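Two-handed soft grabs on the Gokis humanoid, part 2: wrist cameras, cables and the first pillow lifts

Posted Jun 28, 2018

Part 1 got the arms on and moving. Now for the fun stuff! In this part we clamp a camera to each wrist, sort out the cables, and get the robot holding soft things with both hands while it sits on the floor. I do all of this in the bedroom at home, and you don't need much more space than that, just a clear patch of floor and somewhere soft for things to land.

What you need
A seated Gokis with both arms calibrated (see part 1)
Two small USB cameras, one per wrist
Two black strap clamps, the kind with a knob you can turn by hand
Black tape
A cushion or pillow, as plain as you can find
The Wollov control software, with the two-arm add-on switched on

I love working with soft things. A box either fits between the hands or it doesn't, but a cushion squashes, sags and folds over, and you learn so much about your arm settings in one evening. Start with a big one. Have the robot press from both sides and raise the arms slowly until the cushion is up above the legs and the head camera can see both hands at once. 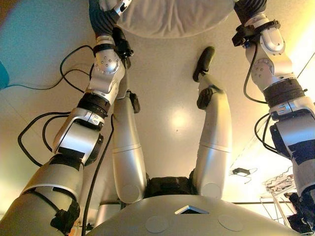

Step 1: Clamp the wrist cameras
Slide the strap around the arm just below the hand and do up the knob until it stops slipping, then give it one more quarter turn. Point the camera along the hand so you get the fingers in the lower half of the view and plenty of room beyond them. Leave a bit of arm showing down one side too. It's a really handy reference when you go back through a session and want to know whether the clamp has crept around.

Do both arms before you run any cable. I did the left one completely first, cable and all, and then found I liked the camera a little further around and had to undo the lot.

Step 2: Leave slack
Turn each wrist all the way one way, then all the way back, and let the cable hang in a loop that never pulls tight. Mine needed 40 centimeters of spare on each side, which looks silly with the arms down and exactly right with them up. Tape the cable low on the arm, well away from the elbow, and let the rest run off across the floor behind the robot. Check that nothing can snag on the feet.

Step 3: Set the squeeze
In Wollov, open the two-arm page and set both hands to the same closing force. Start at six and go up one at a time. (The scale doesn't match any real unit, I asked on the Plerora forum!) Go up until the fabric dents under the hands and the cushion stays put through a slow lift, then stop there and save it as a preset. Harder fabric covers may want a touch more.

Then speed things up a bit and play back the wrist video next to the joint log. You are looking for the moment where the hand is moving fastest, so scrub along until the room behind the fingers turns to streaks.

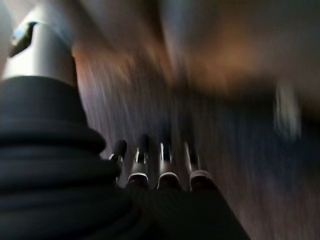 The fingers themselves should stay crisp the whole way through. If they go soft as well, the camera is wobbling against the arm and you need to go back to the knob from step 1. Take your time over this, it's the setting I've gone back to most. I keep one clean run per arm saved so I always have something to compare with.

Step 4: Try something messier
When the big cushion feels easy, swap it for a smaller bundle with ragged fabric on it. Grip it by the two ends, keep the hands level, and hold it out in front at knee height. I turn the robot toward the armchair for this one, so there's a soft seat straight ahead to aim for later.

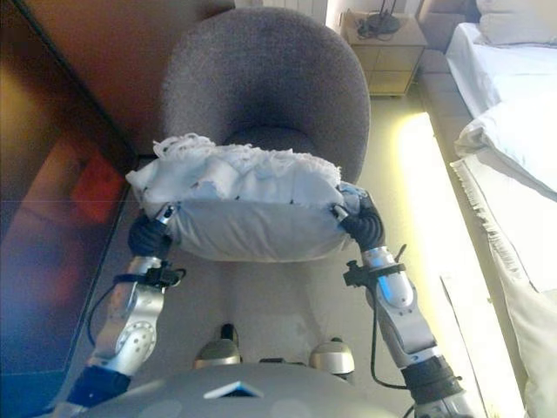 Hold for a slow count of ten, lower, let go, and do it again. Watch for one hand drifting ahead of the other, which twists the bundle and lets an end slip. A small offset on the faster arm fixes it. I logged 57 lifts before I was happy with my numbers, and I enjoyed pretty much all of them.

Save your settings file under a new name before you shut down. Wollov will cheerfully write over the old one. The next part, planned for November, covers placing things on the chair and letting go gently, and if you want to get ahead, print the softer finger tips from the Rahman parts list now. They take all night.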